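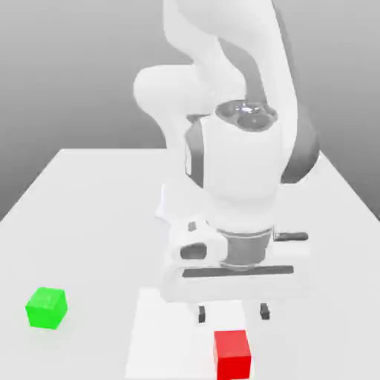
Report on the Visit to the Rurklow Paper Mill

Members of the Galen Regional Archives Association visited the paper mill at Rurklow in August. The visit was arranged through the Kavanagh Library, which has bought its repair papers from the mill for many years. The group was received at the main gate at 9:30 a.m. and divided into two parties for the tour.

The first stop was the stock room, where bales of cotton fiber are opened, sorted, and inspected before they enter the beaters. Staff explained that the mill buys its cotton as linters and no longer accepts rags. The older wooden sorting benches remain in place along the north wall and are still used for checking samples.

Members then followed the process through to the machine hall. The mill runs six grades of paper for conservation use, the lightest of which is made only in the spring and fall, when the river water is at its most suitable temperature. Visitors were asked not to speak to the operators during a change of grade, and the tour waited on the upper walkway until the change was complete. The noise in the hall made it hard to hear the guide, and a printed handout would be welcome on any future visit.

After lunch the group was shown the pattern book room. It holds 400 bound volumes of samples, with watermarks indexed by customer. Order 2353, a ledger paper made for the Caltetti shipping office, drew particular interest, as the Association holds several ledgers from that office with no recorded maker. The mill has agreed to lend a sample sheet for comparison - subject to the usual insurance terms.

Questions at the closing session dealt mainly with alkaline reserve, minimum order sizes, and delivery times. The mill will accept joint orders from smaller archives if one institution serves as the billing address. Members who wish to take part should write to the Association office before the fall price list is issued.

The Association thanks the management and staff of the mill for their time. Copies of the mill's current sample set may be consulted in the reading room at Galen during normal hours.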